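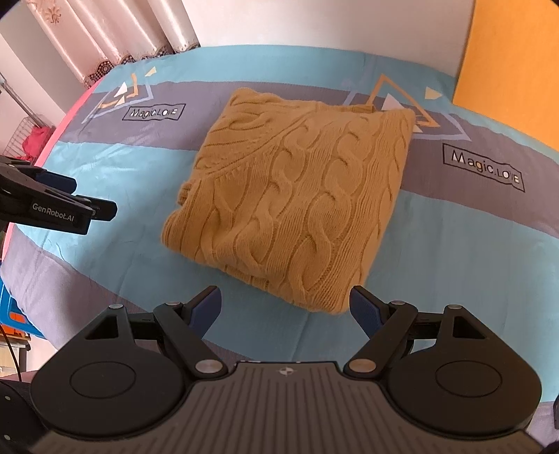 March 27, 2019

Wool swatches, second dye run. Akash and I restarted the onion skin bath this morning with the Briklow yarn, the undyed two-ply. The Lazăr yarn is still on order and Apinya wants it kept separate anyway, so it gets its own pot.

Mordant was alum at 10 percent of dry fiber weight, same as October. Weighed the skeins before scouring: 118 g for the four together. Scoured with the neutral soap, rinsed twice, left in the mordant bath for an hour under a simmer and let it cool in the pot. I did not stir as much as last time and there was less felting at the ties.

Skins came from the Medside kitchen, two sacks, yellow onions only. Ward picked out the red ones after the October batch went brown. Strained through the old curtain fabric, which needs replacing. It lets bits through and they leave specks.

Skeins out at these times:

- A: 18 minutes. Pale, close to straw.
- B: 40 minutes. Good strong yellow.
- C: 60 minutes. Deeper, leaning gold.
- D: left overnight, check tomorrow.

B is closest to the mustard we are after. C might get there if it lightens in the wash. Rinse water from A ran clear on the second change, B on the third. C was still giving color at the fifth and I stopped there. Hang it again and rinse tomorrow before judging it.

pH of the bath drifted up a bit after B went in. Teodor thinks the tap water is harder than it was in the fall. He will run a small pot with the filtered water and the same skins so we can compare. If there is a difference we should write the water source on every card from now on.

Light test: cut lengths from A, B and C, wound on card, half covered with foil, taped to the south window. Card number 404 is B. Please don't move them to clean the glass.

Knitting up: Aurel has the Jokholm chart and will do one cable repeat from each skein on the same needles. The plain squares told us very little last time. Color reads darker in the crossings and a flat swatch doesn't show it.

To do:

- rinse C, pull D
- order alum, one jar left
- new straining cloth
- ask Apinya if the Lazăr skeins need a second scour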